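Notes on a Small Drawer

Entries on this site have lately been concerned with larger undertakings: the repainting of the hallway at Jilham, the replacement of the rear gutters, and the long correspondence with the council over the verge. The present entry deals with a more modest matter, namely the proper keeping of a utility knife and a pair of work gloves in a room that is also used for drinking coffee.

The difficulty will be familiar to many households. A utility knife is required several times a week, chiefly for opening parcels, and on each occasion it must be retrieved from the garage. In practice it is retrieved once and then remains indoors, where it migrates from the bench to the windowsill to the top of the refrigerator. Over the course of one winter the author recorded 6 separate places in which the knife had been left. None of them was suitable, and two were within reach of visiting children.

It was accordingly resolved that the knife should be given a permanent home on the brown table near the glass door, where parcels are opened in any case. Several options were considered. A pencil jar was rejected on the grounds that a knife stored upright invites the hand to the wrong end. A magnetic strip was rejected on grounds of appearance. The option finally adopted was a small cream-coloured box with a single drawer, obtained from the Tejada market in March for 9 dollars. 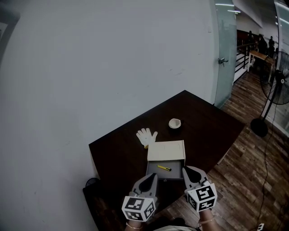
How deep should a drawer be if it is to hold a utility knife?

It should be deep enough for the knife to lie flat with the drawer fully closed, and no deeper than necessary, as a deep drawer tends to attract other articles that conceal the blade.

The drawer had a tendency to catch on its left runner when first brought home. A light rub with a candle stub corrected this, and the treatment has needed repeating only once. The knob was also tightened. It is recommended that any second-hand drawer be tested with its intended contents before purchase, although the author acknowledges that carrying a knife to a market for this purpose would not be well received. A folded strip of card cut to the length of the handle serves equally well.

The following practice has been adopted with regard to the knife. The blade is to be fully retracted before the knife is put away. The drawer is to be closed after use, including when the user expects to return shortly. Spent blades are placed in a lidded tin in the garage and are not to be left in the drawer under any circumstances. When children are expected, the knife returns to the garage for the duration of the visit, the drawer having no lock.

The gloves have presented a less tractable problem. They are of the plain knitted kind, bought in a bundle from Andosport some years ago, and they are worn when breaking down cartons, the edges of which can be surprisingly unkind to the fingers. They do not fit in the drawer alongside the knife. An attempt was made to roll them, but a rolled glove springs open and jams the drawer at the halfway point. For the time being they are laid flat on the table while work is in progress and afterwards hung from a peg on the laundry door. 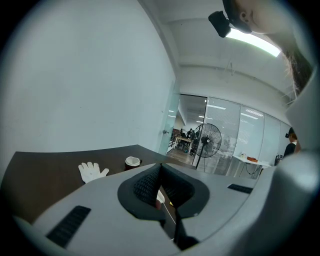

A white cotton work glove, laid flat on the tabletop.

On the question of laundering, white gloves show every mark, and there is a case for buying a darker colour next time. Against this, a white glove is readily found on a dark table, and it is apparent at a glance when a wash is due. They are washed cold with the tea towels and dried out of direct sun. The cuffs have held up better than the fingertips. A replacement pair has been priced at Karnavo, but the author is not yet persuaded that it is required.

Some readers have asked in the past whether a table used for coffee ought also to be used for cutting. The position of this household is that it may, provided that the cup is placed well back from the work and that cutting is done on a board. The mat formerly used for the purpose measured 370 millimetres along its longer side and was too short for most cartons. A larger offcut of hardboard has since taken its place and is stored behind the bookcase.

There remains the matter of string, which is presently kept in a biscuit tin together with the spare fuses and a quantity of picture hooks. A second box of the same pattern was seen on the Tejada stall but had been sold by the time of the author's return. Should another be found before the end of August, the string will be moved into it and the tin given over to the fuses.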